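Color Contrast and Reading Speed of Simple Signs
Student project report, Group 2
Golnar Asadi, Chia-hao Lo, Žydrūnas Rimkutė
Supervisor: Zohreh Hosseinzadeh
November 1, 2023

Introduction

In our school building many room signs are difficult to read from the end of the corridor. The letters are large enough, but the colors are too near to each other. Our group wanted to know which pairs of colors a person recognizes fastest. We limited the work to single capital letters, so that the knowledge of English words would not influence the result.

Method

We asked 16 students from the first and second year to take part. Each student sat in front of the same screen in the Zerkach study room, with the curtains closed. One letter appeared at a time on a colored background, and the student pressed the key of the letter as soon as it was recognized. Before the test everybody had a short practice, which we did not count. After we removed the answers where two keys were pressed together, 397 answers remained.

The letters were E, F, L and T. We chose them because they consist of straight lines and can be confused when the contrast is weak. Orange and green were of special interest to us. These colors are far from each other in hue, but they can have almost the same brightness, and for some people with color vision deficiency they look similar.

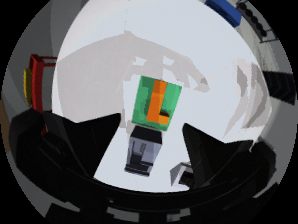 Results

Black on yellow gave the fastest answers, and white on dark blue was close behind it. Orange on green was slower than both, although most students said afterwards that it was "very visible". Gray on light blue was the slowest pair, and it also had the most wrong keys. F was often taken for E, while L was almost never confused with another letter.

Discussion

The opinion of the students and the measured time did not always agree. We think that a bright color attracts the eye, but the shape of the letter is read mainly from the difference in brightness. Our test had weak points. We did not ask the students about their color vision, and all of them were young. The signs in the corridor are also seen under lamps, and we used only a screen.

If the work is continued, we would like to print the same letters on card and repeat the test in the corridor. We thank Golshifteh Kordestani for her help with the tables.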